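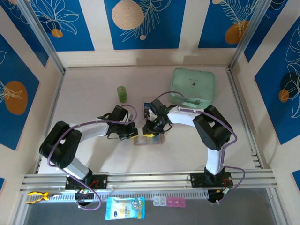 A Friday at the Lirkport open day

I had been meaning to go to the open day at Muriithi for a good while, and this May I finally got myself on the early bus from Clikolstead, with a flask of tea and a cheese roll that didn't survive past Wolunlow. It's a lovely ride once you are out of town (sit on the left if you can, for the water), and the walk up from the Lirkport stop takes five minutes if you don't dawdle. I dawdled.

Muriithi is a household goods place, up the hill behind the old rope sheds, and once a year they open the doors and let people wander about. They had printed 2,000 leaflets, the lady on the desk told me, and there were still plenty left in the box, so do take one for the map on the back. Entry is free and so is the squash.

What I liked best was the corner given over to small things for the home – the sort of bits and pieces that end up on a bedside table or a hall shelf. The walls round the tabletop were done in blue and cream, with white leaves drawn in line and circles in orange and beige, and I stood there thinking how well it would do for my back bedroom. A picture frame lay flat on the table with something blue behind the glass, and a little photo card was standing up behind it. I am a great one for frames. I have far too many, most of them on the landing, and I still came home wanting another.

Then there was a zippered pouch in mint green, which is my colour, and a small green pot with a paler green cap that I'd have put in my handbag there and then had it been for sale. Towards the front was a row of little pill boxes, three clear and three pink, very neat. My mother kept her tablets in an old mustard tin all her life and would have thought these terribly grand. There was a light-blue snack bag near them too, which reminded me that my roll was long gone.

So off to the canteen, up 87 steps according to the sign at the bottom (there is a lift, round by the cloakroom, and I wish I had seen it first). Soup and bread, a decent slab of ginger cake, and a window seat looking over the harbour. The soup was leek and wanted salt, but the cake made up for it!

Afterwards I had a slow turn round the sample shop, where the seconds go for very little. I bought two tea towels and a soap dish with a chip you'd never notice. The queue for the till was a long one – up to 92 people can be let in at a time, and I think they had all had the same idea.

The last bus back leaves at twenty past four from the lower stop, by the chapel, and the timetable at the upper stop is out of date, so go by the one on the leaflet.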